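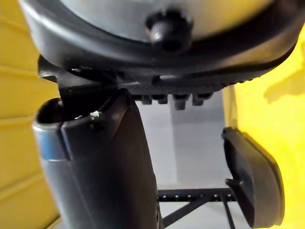

Black knurled knob on a pale grey-white housing with a dark rim.

Vurura Knurled Knobs
Knobs and thumb fasteners > Knurled > Black

Item no. 134
Sold in packs of 5
In stock

Short cylindrical knobs with ridged sides, for covers, housings and panels that are opened by hand. The ridges give your fingers something to hold, so you can loosen or tighten the knob without reaching for a tool. The center is recessed.

The knob sits out from the surface it is fitted to. Check that you have room for your fingers all the way around before you order, especially if it will go near a raised rim or in a corner. If space is tight, look at the low-profile version, item no. 123, which has the same thread but a shorter body. It is harder to grip with gloves on.

Choosing a thread
The thread size is picked from the menu at the top of the order form. Measure the old screw if you still have it. If you don't, try a screw you know the size of in the hole and see if it runs in easily by hand. Do not force it. Metric and inch threads can feel close for the first turn and then bind, and at that point the hole is usually damaged.

Thread length is measured from the underside of the knob to the tip. Add the thickness of the cover to the depth of the threaded hole, and pick a length a little under that total. A screw that is too long will bottom out before the cover is tight.

Fitting
Clean the hole and the face around it. Start the thread with your fingertips and turn until the knob touches the surface, then snug it up. Hand tight is enough for a light cover. On a cover with more than 2 knobs, start all of them before tightening any, then work across from one to the opposite one.

For parts that shake or get moved a lot, add a washer under the knob. Washers are not in the pack. We stock flat and spring washers to match every thread size on this page.

Care
Wipe with a dry or slightly damp cloth. Dust collects between the ridges and comes out with an old toothbrush. Keep solvents off the finish. A knob that has become stiff should be taken out and its thread cleaned before it goes back in.

In the pack
5 knobs, all the same thread and length
Printed size card

Mixed packs are not available. If you need one knob only, the spare parts counter at our Udine store will sell singles from open packs. Singles cannot be ordered online.

Goes with
Dornau flat washers, black
Dornau spring washers
Katayama thread gauge, pocket size
Vurura low-profile knob, item no. 123

Shipping and returns
Small packs go out by letter mail in a padded envelope. Larger orders are boxed. Unopened packs can be returned for a refund with the packing slip. Opened packs can be exchanged for another thread size if all the knobs are there and unused.

Questions about size
Send us the diameter and length of the screw you are replacing and tell us what it goes into. A picture of the screw next to a ruler helps. Please put the item number in the subject line.

Page updated January 11, 2025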